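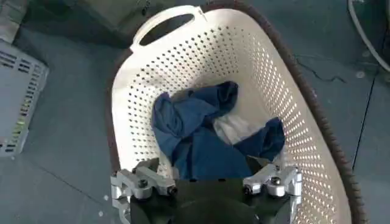

Pastier

Projektbericht: Wäsche aufnehmen durch Vormachen

In unserem Projekt Flurnwood soll der Roboter lernen, ein Wäschestück aus einem Korb zu nehmen. Wir steuern ihn dafür von Hand fern und speichern bei jedem Durchgang die Bilder der Kamera am Handgelenk und die Stellung der Gelenke. Im weißen Korb liegt dunkelblauer Stoff, zerknüllt, und zwischen den Falten schaut etwas Weißes heraus. Für das Modell ist dies schwierig, weil die Form jedes Mal anders ist.

Bis Juni haben wir 500 Vorführungen aufgenommen, geplant sind 1.000. Ein Durchgang dauert roughly gleich lang, wenn dieselbe Person steuert — bei einem Wechsel sieht man in den Kurven sofort den Unterschied. Deshalb trennen wir die Daten jetzt nach den 4 Bedienern. Mit der Software Ultano haben wir 11 Durchgänge aussortiert, bei denen Zeitstempel fehlten.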